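583 Ways to Pick Up a Block

16 May 2026

My job this month is to squeeze a handle. There are two fingers on the far end of it and a camera on top, and whatever I do with them gets saved for a learning system at Dromier that will, in theory, do it without me. I have a degree.

The target is 200 clean grabs per object. We're at 583 tries in total, and the foam block is ahead of the tissue box, mostly because a foam block doesn't come apart when you lose patience with it. 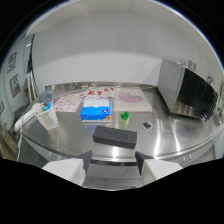 What counts as clean

Fingers open on the way in, one smooth close, lift, put it back. If I hesitate for more than 2 seconds, it goes in the reject pile. I hesitate a lot. The steel table is all glare, and I've asked Rudlow whether that hurts the training. They said variety is good — they say that about everything, including my bad mornings.

By August we're supposed to have 6 tables like this one. I've started picking up my coffee at home in one smooth close.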